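Ariel Umali
Okay, gripper thread, as promised to the three or four of you who kept asking. I've spent most of August going back and forth between two sets of jaws on the little black arm, the Kindden and the Jurby, and I finally have opinions I'm willing to put my name on.

Quick background for anyone new: same arm, same servos, same controller for both. The only thing I swap is the end. Nilton Ríos printed me an adapter so it takes one screwdriver and a bit of patience (thank you, Nilton, I owe you so many lunches).

The Kindden first. I did 100 picks with it on Sunday, all on the soft-sided cube, and it's a lovely gentle thing. It closes slowly and it forgives you if you come in a little crooked. My trouble is the fingertips, they're wide, and near the end of a platform they like to bump the board before they get to the cube.

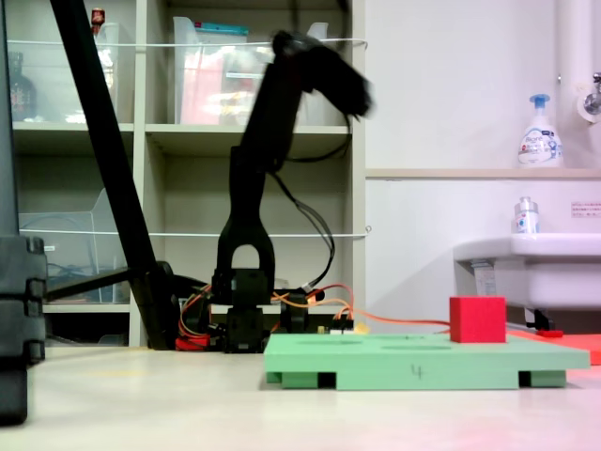 The Jurby is quicker and a good deal fussier. Narrow tips, so it gets down into tight spots beautifully, but you have to line it up properly or it pinches a corner and the cube spins away from you. I chased that thing across the floor more than once, and I'm not as young as I was!

One thing I didn't expect to matter so much was cable slack. With the wires pulled snug the wrist kept twitching at full reach. I gave them a nice generous loop and it calmed right down, with either gripper. Please try that before you go blaming your servos like I did for two whole evenings.

Where I've landed: the Kindden stays on for everyday practice, and the Jurby comes out when I need to reach into something. Next I want to run 500 picks on each with the Deltano controller, once Benjelloun gets it back in stock. If you've used one with a small arm, do tell me how you set the closing speed, I'd love to start somewhere sensible.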